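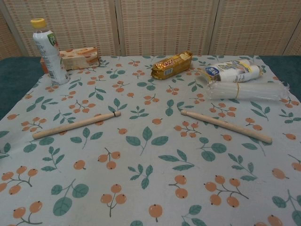
Shared Table at Neleck: second progress report to the Clodell Fund

Print this page | E-mail this page

4 Aug 2002

This report covers the work since December. The first report was mostly about the lease and the insurance, so in this one I write more about the room itself and what we have put into it.

The grant was $2428. Until now we have spent the larger part on furniture and on the small things for the table, and the receipts are in the envelope which we sent separately. The amount for the second heater is not yet touched. We ask to keep it until the landlord has decided about the wiring.

The table and the screen

The room has one long wall with the door to the Yook storeroom, and people were always passing behind the visitors. We have bought a folding screen with beige woven panels and it stands now behind the table. It is light enough that one person can carry it. The table top is dark teal, which some of our older visitors found too dark, and for this reason we laid a cloth over it, pale blue with orange berries and green leaves. The cloth leaves a part of the table free at the sides. We had first a bigger one, but it was always pulled down by chairs.

Supplies

In the spring order we tried to keep to things that can stay on a shelf for a long time. The snacks are in boxes or wrapped one by one, and there are drinking straws for those visitors who have difficulty with a cup. The order came from Kultiron in 15 cartons, of which one was damaged and was credited to us. We put the groceries at the back of the cloth and leave the front free for whatever is being done there.

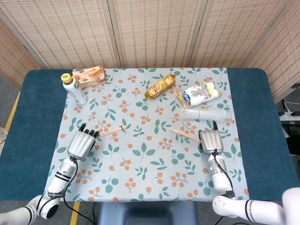

The storeroom shelf is still a problem. It is too high, and the bottles are heavy when they are full. We have asked for a price for a lower shelf and I will send it when it arrives.

Meal practice

The practice with wooden chopsticks was not in our original plan. It was asked for by the visitors, and we added it to the afternoon programme with no extra cost except the chopsticks, 100 pairs. The highest attendance was 19 persons. This is more than the table can take, so we did it in two groups - the second group had to wait too long, and next time we will give separate hours.

What is still open

- second heater (waiting for the landlord)
- lower shelf in the storeroom
- a spare tablecloth, same size, preferably in a similar colour
- a label for each box with the date when it was opened

We would like to move the unspent money to the next period. Please tell us if a separate letter is necessary for this.

Print this page | E-mail this page

Related items
Shared Table at Neleck: first progress report
Clodell Fund: how to report a change in your budget
Small grants for furniture and equipment
Opening hours of the Neleck room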